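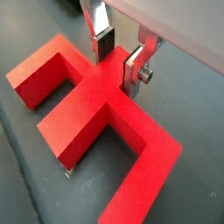
ニュース > プレスリリース > イベント

2019年11月23日
株式会社Rikorier

積み木に本気を出す一日
ロボット組み立て実演「Kalico公開日」開催のお知らせ

株式会社Rikorierは、組み立て作業の自動化に取り組むKalicoプロジェクトの公開日を、当社Ernum実験棟にて開催いたします。9月の前回は平日の昼間という強気の日程にもかかわらず、394名のご来場をいただきました。うち相当数が近隣の小学生で、質問の鋭さでは業界関係者を上回っていたことを、ここに謹んでご報告いたします。

実演の主役は、二本指のグリッパーを備えたロボットアームです。色とりどりの樹脂製ブロックをつかみ、黄色い台座に組み付けていきます。人間なら鼻歌まじりの作業ですが、ロボットにとっては、どこをつかむか、どの向きで下ろすか、隣のブロックにぶつからないかと、悩みの尽きない時間です。見学の皆さまにも、ぜひ一緒に気をもんでいただければと存じます。

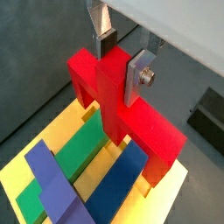
角の多いブロックほど、つかむ位置の選択がものを言います。重心を外せば傾き、指が深すぎれば今度は台座側で邪魔になります。開発チームはこの「ちょうどよいところ」を求めて、社内で3000回の試行を重ねてまいりました。成功率については、当日、会場の掲示板に包み隠さず貼り出します。広報担当としては多少隠したかったのですが、却下されました。

つかんだ後の置き方も見どころです。台座の溝に合わせて差し込む工程では、わずかなずれで引っかかることがあります。その場合もロボットは舌打ちひとつせず、持ち上げてやり直します。この点は当社の管理職研修にも取り入れたいと考えております。 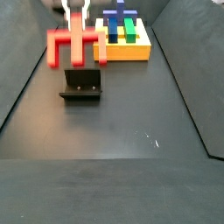
実演は各回16名の入れ替え制です。所要時間には解説と質疑を含みますが、ロボットの機嫌により前後いたします。会場では共同開発先のKhondokar社の技術者が制御ソフトウェアの解説を行うほか、同じブロックを使った手作業の体験コーナーも設けます。なお、前回の体験コーナーで最も長く苦戦したのは当社役員でした。

入場は無料、事前申込制で、先着1000名様まで受け付けます。お申し込みは当社ウェブサイトの専用フォームからお願いいたします。開催日時と各回の空き状況も同フォームに掲載しております。小学生以下のお子さまは保護者の方とご一緒にお越しください。保護者の方だけのご来場も、もちろん歓迎いたします。

報道関係の皆さまには別枠で見学席をご用意しております。撮影は可能ですが、フラッシュはご遠慮ください。

本件に関するお問い合わせ
株式会社Rikorier 広報室

当サイトでは利便性向上のためCookieを使用しています。閲覧を続けることで、Cookieの使用に同意したものとみなされます。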